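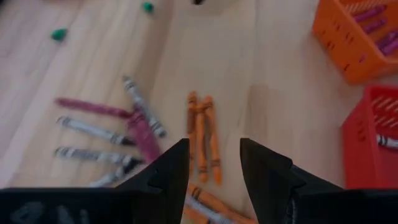
Apuntes de la unidad 2: recogida y clasificación del material de dibujo
Módulo de organización del aula infantil. Profesor: Damián Beltrán

## 1. Punto de partida

Las ceras acaban en el suelo en casi todas las sesiones de dibujo libre. Conviene tratar la recogida como una parte más de la actividad y reservarle tiempo en la programación. En una sesión de 90 minutos, el dibujo se corta antes de que el grupo esté cansado.

En el suelo se mezclan materiales que no se guardan juntos. Las ceras sueltas van a una cesta. Los restos de plastilina o de pasta de modelar se retiran aparte, antes de empezar con las ceras, y no se pisan: en la madera se quedan metidos entre las tablas.

## 2. Orden de trabajo

1. Acercar las cestas de plástico a la zona. El niño no debería cruzar el aula con cada cera.
2. Quitar los trocitos de pasta.
3. Recoger por colores. Se empieza por un color fácil de ver, por ejemplo el naranja.
4. Separar las ceras rotas o sin papel.
5. Pasar un paño seco por el suelo.

Con menores de cuatro años se omite el paso 3 y se recoge todo junto. La clasificación se hace luego en la mesa – con calma y en grupos pequeños.

## 3. Criterios para clasificar

- **Por color.** El más intuitivo. Da problemas con los tonos cercanos: dos naranjas, uno más oscuro que otro, pueden ir juntos si el grupo lo acuerda.
- **Por longitud.** Útil para trabajar «más corto que» y «más largo que». Hay que alinear las ceras por la base.
- **Por estado del papel.** Entera, rasgada, sin papel.

Vocabulario de la unidad: cera, punta, envoltorio, cesta, tabla, suelto, junto.

## 4. Para la próxima clase

Leer la ficha de materiales de Viven (apartado de almacenaje) y traer una propuesta de recogida para un aula con suelo de madera y dos cestas. Extensión máxima: 200 palabras. Se entrega en el aula 217, en papel.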